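To: Norano Fund
From: Samina Gondal, Torside Host Homes
Period: through April

## Placements

Seven young people stayed with host households this period. Two have since moved into their own apartments at Kyriakidis Court, with deposits paid from your grant. Three others have applied for units there and are on the waiting list.

## Host households

We lost one host in March (job move) and approved two new ones. Both finished the full training, including the evening on boundaries and house rules. Background checks took longer than planned, so the second home opened late.

## Spending

- Host stipends: on budget.
- Move-in costs: over budget, mostly deposits. We covered the gap from the Petov gift and are not asking for more.
- Laundry and clothing: under budget. Bedding is now bought in bulk.
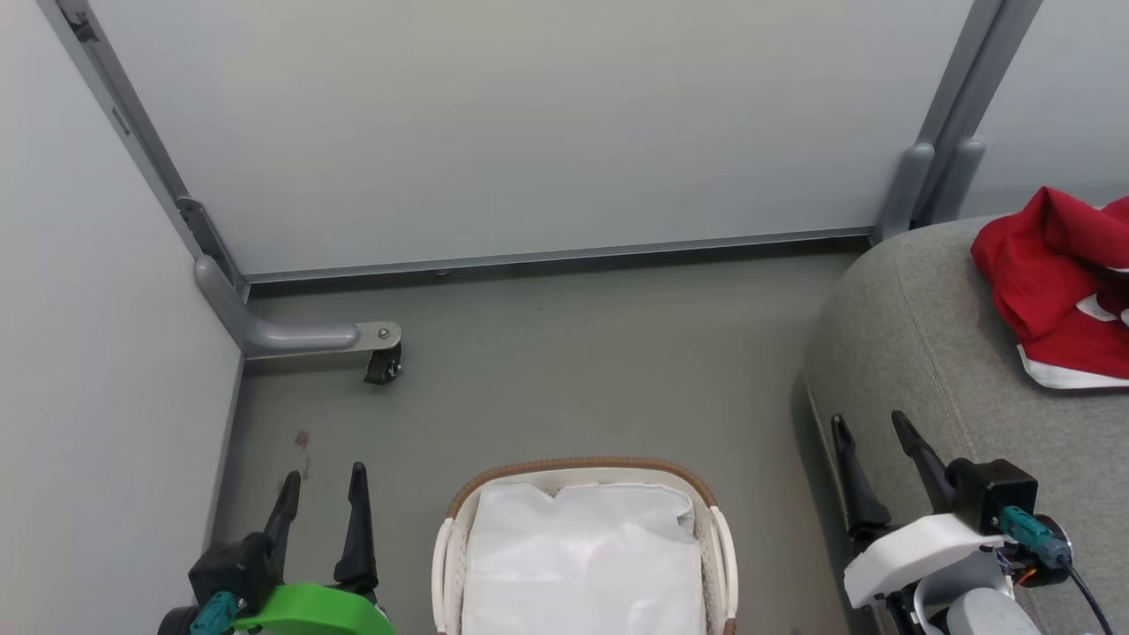

## Next period

- Open one more home on the east side.
- Move the monthly host call to 7 p.m., as hosts requested.
- Send you the exit survey results once the last forms are in.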